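Section 6: Packing the guest box

By now you've cleared a shelf and folded your Fjeld boxes (see Section 5 if yours is still flat). I do mine at the kitchen table the night before company comes, and it goes fast once the stuff is all in one spot.

You'll need:
One open Fjeld box, the square one with no lid
A small bottle of shampoo or body wash
Soap, still in its package
A disposable razor
A tube of toothpaste

1. Set the box down flat and press on the inside corners. If the bottom bows up, refold the tabs before you put anything in.

2. Tighten the cap on the bottle, then put it in one of the back corners. Give it a little squeeze over the sink first – I skipped that in May and had shampoo all over a clean towel.

3. Put the soap in next to the bottle. It can lean a bit, that's fine.

4. Lay the razor across the middle on a slant. A full-size razor won't go in straight, so don't force it.

5. Slide the toothpaste in along the front edge, cap snapped shut.

Note: The Garngate liner is optional. I like the plain brown bottom better, and it's one less thing to wash!

Caution: Razors go in with the guard on, if yours came with one. Keep the packed box up high if little kids are visiting.

Caution: Don't stack anything on an open box. The walls are thin and they will fold in on you.

6. Write the date on a sticky note and put it on the outside. I swap out anything that's been sitting more than 73 days (my own rule, pick whatever works for you).

Next up is Section 7, where we do the towel basket. 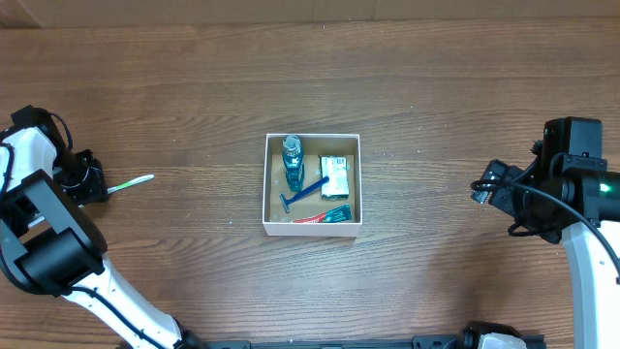
Allov Home Setup Guide | Words: the Allov guest room desk | Updated Friday, March 14, 2025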